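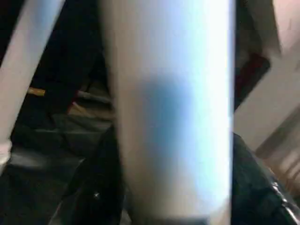

Pale grey going on white, with a soft blue patch, very close up.

Looking after a home microscope
Kitchen Table Science, Gestcombe
Updated 2026-02-21

I've had my old Sirnik on the kitchen worktop since September and I still can't walk past it without putting something under it. Onion skin, salt, pond water, a bit of moss off the back step - all marvellous! These are the things I wish I'd known in the first week.

Start low
Always find your subject with the 4x lens, get it in the middle, then move up to the 10x. If you begin on the strong one you'll spend ages hunting about in a blur and probably crack a slide.

Focus upwards
Look from the side while you bring the lens down close to the slide, then put your eye to it and focus by moving away. It feels backwards for a day or two and then your hands just do it.

Cleaning the lenses
Puffer first, cloth second. Blow the grit off before anything touches the glass. Then breathe on it lightly and wipe from the middle outwards with lens tissue. Kitchen roll is too rough (yes, even the posh sort), and so is the hem of your jumper. If there's a greasy eyelash mark that won't shift, one drop of lens cleaner on the tissue will do it. Never drip it straight on to the lens.
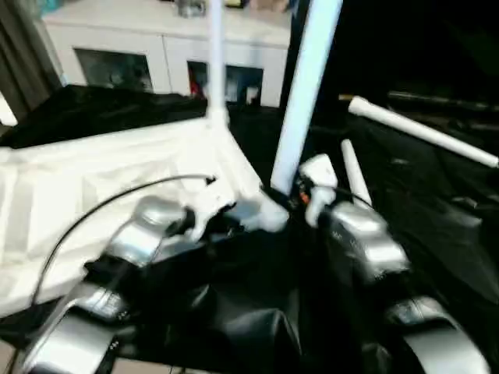

White fabric against black.

Dark cloth, light cloth
Keep a piece of each by the microscope. Pale things such as sugar, feathers and white threads look wonderful lit from the side over black, and beetles or peppercorns want white behind them. Iron the cloths if you can be bothered. I never do.

Homemade slides
A small drop of water, then lower the cover slip at a slant so the air gets pushed out. Still bubbles? Lift it and try again. I bought a box of 30 slides from Kaststead and get through far fewer than I expected, as they wash up nicely in warm soapy water. Hold them by the edges.

Resting your eyes
Keep both eyes open, even with a single eyepiece. After 20 minutes go and look out of the window for a bit.

Putting it away
Lamp off, lowest lens in place, slide out, cover on. Let the lamp cool before the cover goes over. An old pillowcase is fine, as long as it isn't a fluffy one.

Next time: growing salt crystals on a saucer, which I'm already far too excited about.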